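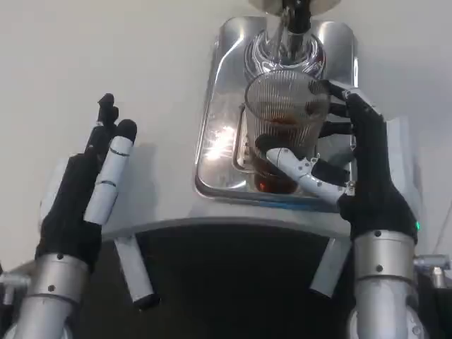 Which type of cup do people prefer at a self-serve drink counter? Most people in our study preferred a ribbed glass to a smooth one, and the most common reason they gave was grip.

Figure 2. A ribbed glass cup under the dispensing nozzle, with a dark brown drink inside.

4.2 Cup surface and handling

We compared 2 cup types at the Delness and Greenwood counters over 12 days in October. Each counter stocked smooth and ribbed glasses on the same shelf, and staff refilled both as they ran low. We logged 3000 drinks in total. After the last day, 60 regular customers filled out a short form on how the cups felt to hold and how easy it was to judge the fill level.

The ribbed glass was chosen more often at both sites. Customers described it as easier to hold when full and less likely to slip while it was being lifted away from the nozzle. Opinions on fill level were mixed. A dark drink shows clearly through ribbed glass (Figure 2), but several customers wrote that the ribs made the top of the drink harder to read from the side. The complaint came up more at Greenwood, where the counter is higher.

Washing was the main drawback. Staff at Delness reported that residue stayed between the ribs after a short cycle, and they moved these glasses to the long cycle for the rest of the study. Wash times for both sites are given in Section 4.3.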